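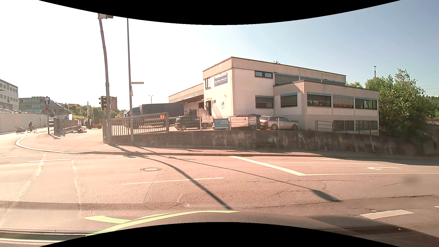 Yamuna Ramasamy wrote in to ask whether any car seat cushion could possibly be worth £54, and whether I'd lost my mind since the last review. Fair question! I asked myself the same thing at the checkout, and then I bought it anyway, so you can all learn from me.

The cushion is the Tradano wedge. It's a foam slope, thick at the back and thin at the front, with a grey cover that unzips for washing and a strap that goes round the seat. There's a dip cut out at the back for your tailbone (I refuse to use the word they use on the box). I've had it since August and I've driven to work in Prusthorpe on it most days, plus one long trip across the Channel to see my sister-in-law, with about 400 miles each way and a lot of moaning from the passenger side.

Before this I had a Bhat gel pad, and I hated it. It was lovely for ten minutes, then you slid about on it like a fried egg, and in hot weather it held the heat so well that I started leaving it in the boot. Anything was going to feel like luxury after that, so bear it in mind when I get carried away.

First impressions weren't great. It smelled of new carpet for two weeks and I had to leave it on the landing with the window open. It also lifts you up more than you'd think – I had to drop the seat right down and redo all the mirrors, and I'm not tall. Mohandas Krishnan borrowed it for a weekend, and he is tall, and he gave it straight back because his hair was touching the roof. 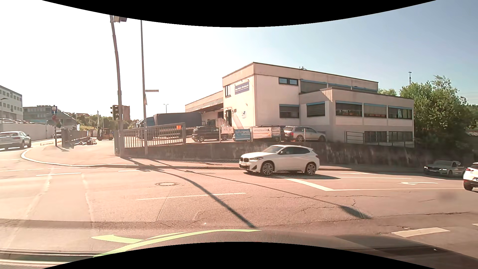
Once the smell had gone and I'd stopped fiddling with the mirrors, though, I did start to notice my back. Or stopped noticing it, I suppose. Normally I get out after an hour and have to stand holding the door for a bit like someone's grandad. On the long trip I did two and a half hours before I wanted to stop, and what I wanted was a sandwich.

Town driving is where I'm less sure. All that shuffling forward a few feet at a time, foot on, foot off, means your leg is rubbing on the front edge of the foam, and by the time I'd got through the evening traffic my right thigh had gone a bit numb. Moving the cushion back an inch helped. Tightening the strap helped more, but the buckle is cheap plastic and I don't expect it to see me through another winter.
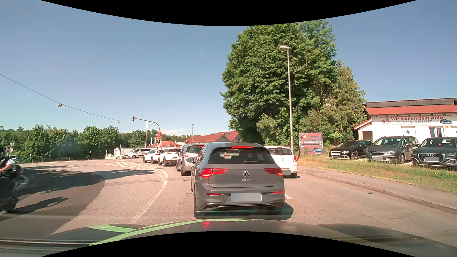
In the queue behind a Golf, waiting on the lights.

The cover has been through the wash four times at 30 and still fits, though it's gone bobbly on one side where my coat catches it. The foam hasn't flattened that I can see. I did try it on my desk chair as well and it was horrible, far too steep, so don't buy one thinking it'll do both jobs.

Would I pay the full £54 again? Probably, if I was driving as much as I am now. If you only do the school run I'd get the cheaper Cokorden one and put the rest towards petrol. Mine's staying in the car.

171 shares
2 comments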